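Opening Up the Beach Condo After Months Away: My Kitchen Tips

Posted 12/7/20

We bought our little two-bedroom at Hendlow for the ocean view and the pool, and I'll be the first to admit I didn't give one thought to what salt air does to a kitchen. Well! After a few seasons of unlocking the door to that shut-up smell I have a routine, and so many of our neighbors have asked me for it that I'm finally typing it up.

I start with the kitchen every single time, before the beds, before the balcony, before I even look at the water (okay, I peek).

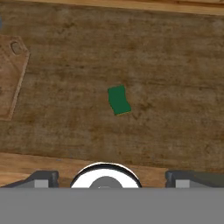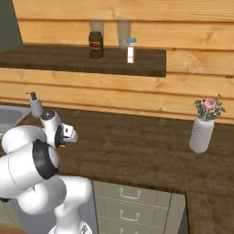

Before you leave: the fridge

Everything comes out, and I do mean the mustard. If you're gone more than a month, turn the fridge off at the wall, wipe the inside with a spoonful of baking soda in warm water, dry it well, and prop the door open with a rolled dish towel. The first year I closed the door on a switched-off fridge in August and I'd rather not talk about it. Leave the freezer door propped too, and put an old bath towel on the floor in front to catch the drips.

If you rent the place out between your own visits, obviously leave it running, but ask the management office to toss open bottles between guests. Ours at Hendlow does it if you put it in writing. My sister-in-law's building, Sternberg, charges extra, so check your agreement.

Dry goods

Flour, rice, pasta, cereal: give it away or take it home. I used to think a clip on the bag was enough. Pantry moths can get into almost anything, and tiny ants find sugar from three floors down. What I leave in the cupboard now is salt, vinegar, a sealed can of coffee and a couple of cans of soup for the night we get in. I put all of it in a lidded bin and write the date on masking tape.

Run the water first

When you arrive, open the kitchen cold tap and let it go for 5 minutes, then the hot, then do the bathrooms. Keep the windows open while you're at it. Traps dry out when a place sits empty, and that's where most of the bad smell comes from. Pour a big glass of water down any floor drain too (we have one by the washer that I forgot about for two years). When you lock up to go home, a tablespoon of cooking oil on top of the water in that floor drain slows down the drying.

Salt film on everything

You know that sticky haze on the windows and the cabinet fronts? Plain warm water with a drop of dish soap gets most of it. Wipe once to loosen it, rinse your cloth, wipe again, then dry with something that doesn't shed. Don't go straight in with a dry cloth on anything shiny, you'll scratch it. Vinegar is fine for the window glass but please keep it off marble and limestone! I dulled a patch next to our stove that way, and no amount of polishing has brought it back.

Stainless faucets and handles get a wipe with fresh water every evening we're there. It takes no time at all, and the one year I skipped it we had little rust freckles by the second week.

Wooden things

Cutting boards and spoons should be bone dry before you put them away, and then stood on edge so the air gets around them. Mine get a rub of mineral oil on the last morning. If a board has gone fuzzy or smells off when you come back, scrub it with coarse salt and half a lemon, rinse, dry, and give it a day. Still smells? Out it goes.

Sponges and cloths

Start every stay with fresh ones. I bring them from home in my suitcase, where they weigh nothing and fill in the corners around my sandals. On the last day the used ones go in the trash, no exceptions, and the trash goes down the chute.

Moisture tubs

I set out 2 of those tubs of moisture crystals, one under the sink and one in the hall closet. Put each in a bigger bowl in case it overflows. We left the air conditioning at a low setting before that and the bill was painful. Some owners at Ortuño, down the beach, swear by a small dehumidifier draining straight into the sink, which sounds great to me if you trust the power to stay on.

The last 10 minutes

Unplug the toaster, the kettle and the microwave. Shut the water off at the main valve. Open the dishwasher door a crack. Leave the cabinet under the sink open. Then I take one picture of the kitchen on my phone, so that when I'm lying awake at home wondering about the stove, I can look!

Next time I'll do the balcony furniture, cushions included.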